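首页 时政 家居 专题 试用 读者来信 订阅

石头的样子

一张大理石纹台垫能替你省下一块石板吗?卖家说能,我铺了一个冬天,仍然不太信

过去两年,绿色大理石纹忽然到处都是。先是咖啡馆的吧台,然后是民宿的洗手台,再后来,随便打开一个卖家居小物的网店,首页都会推给你一卷带石纹的台垫,橄榄绿、青柠绿、灰绿,名字一个比一个像矿山。Grosteo 把自家的一款叫作“雨后玛瑙”,Pravier 那款干脆叫“原矿”,尽管商品详情最底下那行小字写得清楚,它跟矿没有关系。

我对这类东西一向戒备。小时候家里的餐桌上压过一层透明软垫,夏天粘胳膊,冬天发硬,边角翘起来就再也按不平。如今的台垫换了花纹,涨了价,说法也换了,叫“表面焕新方案”。一卷标价59元的叫入门款,裁好尺寸、包上边的要400元。两者差在哪里,我问过三家客服,得到的回答都是“质感”。

质感这个词很难较真,只好从花纹看起。
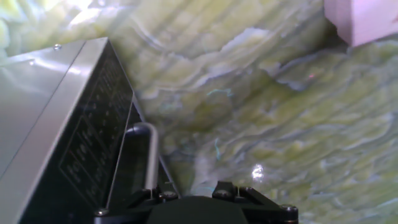
浅绿偏黄的石纹,波状的条带里夹着奶油色和淡淡的蓝灰。

便宜石纹最容易露馅的地方是重复。真石头的纹路没有义务照顾谁的眼睛,印刷的花纹却总要在某处从头再来。铺一小块看不出来,铺满一张长桌,同一朵云就会在左手边和右手边各出现一次。Ultum 的宣传册说他们的花纹“最多八米不重复”,我手里那卷总共没有八米,这句话我没法验证,大概大多数买家也没法验证。

颜色是另一笔糊涂账。同一款绿,上午靠窗看偏黄,傍晚开了灯又发灰,手机里看则是第三种。我在一月收到的样品色卡,跟后来到货的整卷摆在一起,深浅差了半档。店家解释说是批次,又说天然石材也有色差。拿天然石材的毛病来替印刷品开脱,这个逻辑我听着别扭:如果模仿得连毛病都要算作优点,那我付钱买的究竟是哪一样?

比颜色更磨人的是反光。详情页上的“镜面高光”四个字配的往往是一束斜斜的柔光,像早晨的画室。搬回家里,头顶一盏吸顶灯,光就老老实实地摊在桌面中央。

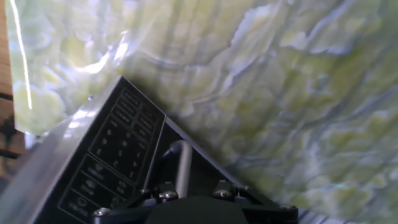 光泽面上有一片发白的反光,左侧边缘是一条棕色的木头。

木家具旁边放绿色石纹,倒是我少数愿意夸一句的搭配。橙棕色的木纹偏暖,能把那层绿里的冷气压下去一些。不过要当心交界。石板和木头相接,多半有个正经的收口,看得见厚度;台垫的边就那么一道,光打过来时尤其显眼。Bakhtiari 卖一种配套的边条,按米计价,装上之后确实整齐,只是这笔钱再加上垫子,离一块便宜的小石板就不远了。

说到底,买这种垫子的人要的是桌面能用。切水果、改作业、拆快递、修一只接触不良的台灯,活儿都在上面干。于是第二个问题来了:花纹这么热闹,东西放上去还看不看得清? 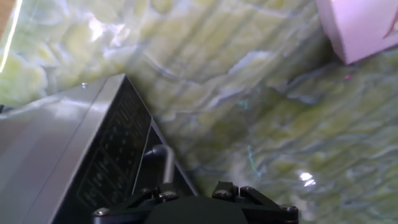

评测文章很少谈在花纹上找东西这件事,我觉得它比防水防油都要紧。白桌子上掉一粒药片要找,绿石纹上掉一粒药片也要找,难处却不一样:白桌子是没有对比,石纹是对比太多,哪里都像有东西。大件当然无所谓,浅粉色的方块往角上一摆,银灰色的金属箱子往旁边一放,一眼就能认出来。小件全凭颜色的运气。一点偏粉的红落在黄绿底子上,再小也跳得出来;换成一粒灰白的,恐怕就混进那些斜着走的细纹里去了。至于石纹里几丝蓝绿色,我头一回看还以为是笔道。反光最强的那一块更不用找,绿色已经被洗成了白色,上面放什么都要先眯眼睛。

我后来的办法很土:螺丝、药片、针头线脑,一律先倒进一个深色盘子。这当然解决了问题,可它也说明台垫在这件事上没帮什么忙。

平整度是评测里爱谈的,谈得也最含糊。几家都写“适配任意桌面”,我把任意两个字当真,试了三种底。玻璃最好,放上去就服帖。老木桌次之,木板拼缝的地方,手掌抹过去能觉出一道浅浅的坎。最难办的是表面带棱条的金属台子,棱是平行的,一道挨一道,软垫子铺上去,底下什么样,上面多少会透出什么样。 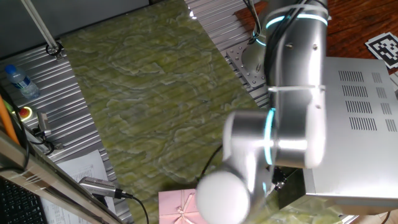

厂家对此的建议是加厚,Ultum 有加厚款,Grosteo 则推荐在下面再垫一层毡。加厚的我用了三个星期,棱感轻了,边缘却更容易绊到袖口。垫毡的办法便宜些,代价是整张垫子会跟着毡一起挪,写字时用力一点就能觉出来。两种办法我都不算满意,现在用的是第三种,把需要平整的活儿搬回玻璃桌上去做。

清洁方面可以说得短一些。酱油、茶渍当场擦都没有问题,隔夜的茶渍在浅色区域留了一圈淡影,落在深绿的纹里就看不出来。有卖家把后一种情况称作“耐脏”。我更愿意叫它看不见。厨房里这两个词的差别不小,尤其是在揉面之前。

气味也要提一句。新垫子展开后我晾在阳台上,第三天还有味道,说明书上写的是“静置片刻”。Pravier 的那卷味道最轻,价格居中,如果非要我推荐一款,眼下就是它。至于“原矿”这个名字,下单的时候可以略过不看。

那块玻璃桌我没有换掉。绿石纹留在靠墙的工作台上,周三做完清洁,光线合适的时候看着还行。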